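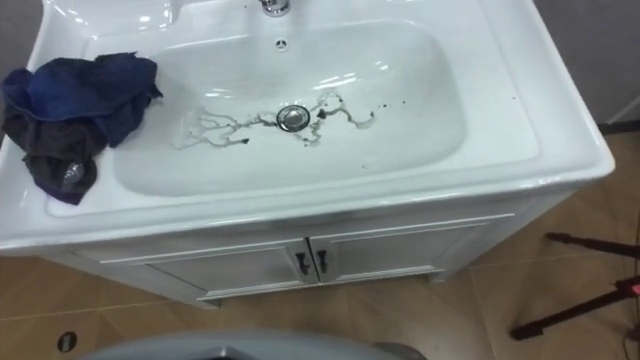 4. Setting Up the Nalik Wine Cabinet

Read this section before you load any bottles. Most of the advice sold alongside wine cabinets is overblown, and we have left out what we couldn't stand behind.

4.1 Placement

1. Stand the cabinet upright for 3 hours before plugging it in.
2. Keep it out of direct sun. A garage that bakes in August is a poor spot, whatever the brochure says about climate control.
3. Level the front feet until the door closes under its own weight.

Note: We are often asked about the Jara vibration pads. They fit. We have yet to see a tasting that showed they improve the wine. 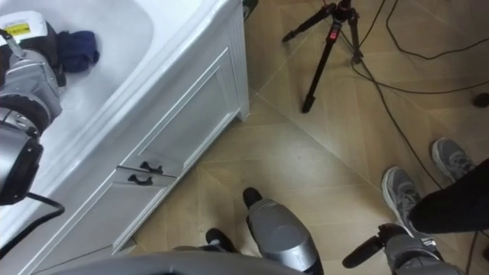 Famlow Customer Support, Wine Storage

4.2 First Start

1. Plug straight into the wall. Do not use an extension cord.
2. Set the dial to 55°F and leave it alone overnight.
3. Check the reading with your own thermometer on the middle shelf. The door display measures air near the fan, so don't take its word for it.

Caution: If the display shows code 793, unplug the cabinet and call us. Resetting it over and over only hides the fault.
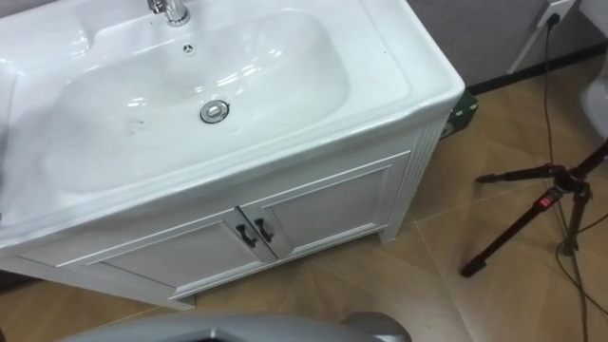

4.3 Cleaning the Shelves and Drip Tray

Wine stains on the shelves come off with warm water and a little dish soap, and the Satik cleaning tablets do nothing extra that we could find. Slide the tray out level and carry it to a sink. A wide, shallow bowl with gently sloping sides, like the one shown, is easier to work in than a narrow one. Put the stopper down first so the small shelf clips can't go down the drain. Dry everything before it goes back in.

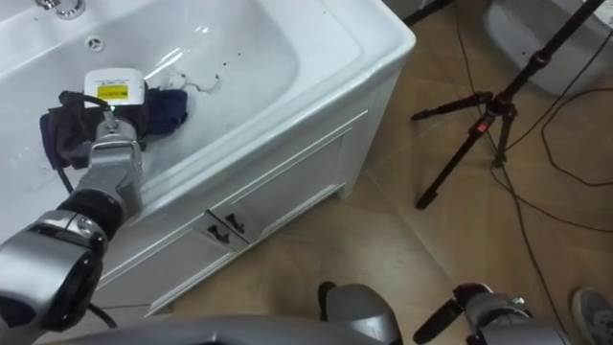 Do not put the tray in a dishwasher. It warps, and a warped tray spills toward the fan.

4.4 Charcoal Filter

Replace the filter when you can smell the cabinet with the door open. The reminder light counts 2,686 hours and then comes on, whether the filter is spent or not. Hold the light button for three seconds to clear it.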